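4.2 Sealing the edge of the sink opening

Read section 4.1 first. You will need the Sastar sealant, a clean cloth and masking tape.

1. Wipe the cut edge and let it dry fully.
2. Mask the top surface 13 mm back from the opening.
3. Apply a thin, even coat of sealant. Work it into the corners.
4. Wait 2 hours, then apply a second coat.
5. Peel off the tape while the second coat is still soft.

Note: one 400 ml tin is enough for about 600 cm of edge.

Caution: do not fit the sink until the sealant is hard – trapped solvent can lift the surface. Keep windows open while you work.
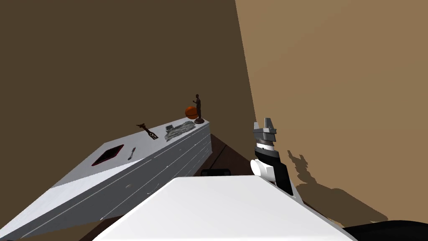 Text: Stendance

Leave the worktop clear overnight, then go on to section 4.3, Fitting the Derden sink clips.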